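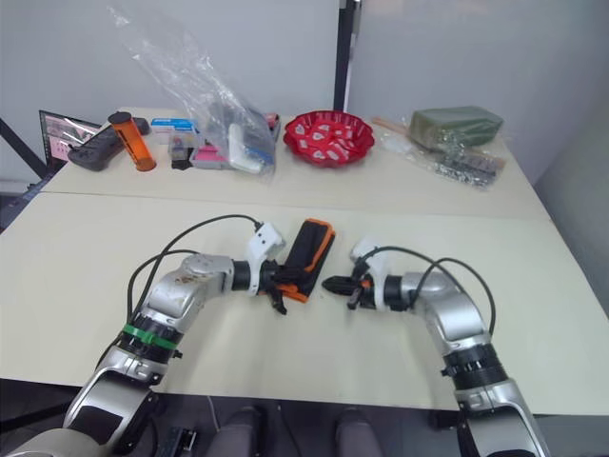 Home | Kits | Club | Contact

Plarnside two-arm practice set: tool roll task

This set is made for school clubs which have already two arms and want a good exercise for them. You receive the tool roll with orange edge, the small hand tools, a printed task sheet and 14 lesson cards. The arms are not included. 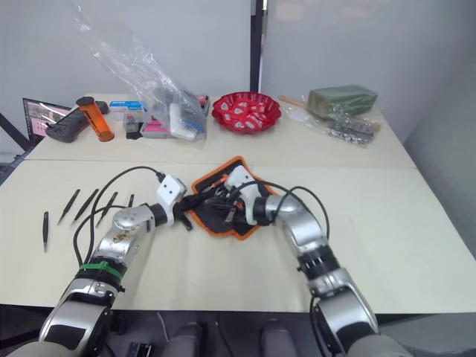

Can pupils work on it with one arm only?

The first four cards are possible with one arm, but the rest of the course needs two.

Our club team, Bastano, uses the set since July. A full round gives 200 points, and their best result until now is 115. Gijs Wuyts, who leads the team, asks the pupils to write down every try,

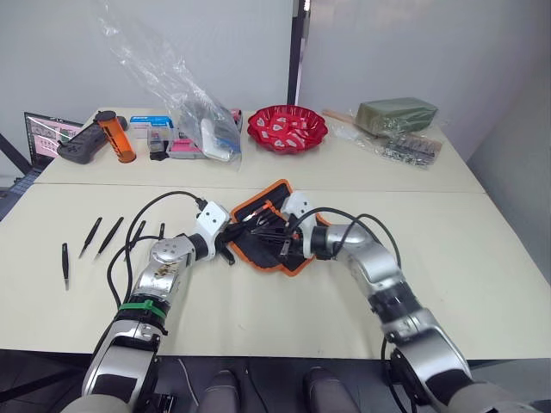
also the bad ones, and to read the notes together before they change the program. I find this a very useful habit.

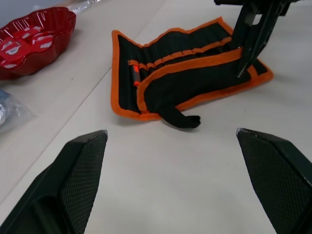

Cloth is harder to handle than boxes or blocks. It has no fixed shape, so the pupils must plan each grip again. The flap of the roll is a good place to start: one fingertip presses on its orange edge, and the loose black end can still hang down on the table.

Comments

Ferraro: Can we order the cards alone?

Gistov: Good set, but I wish the task sheet was bigger.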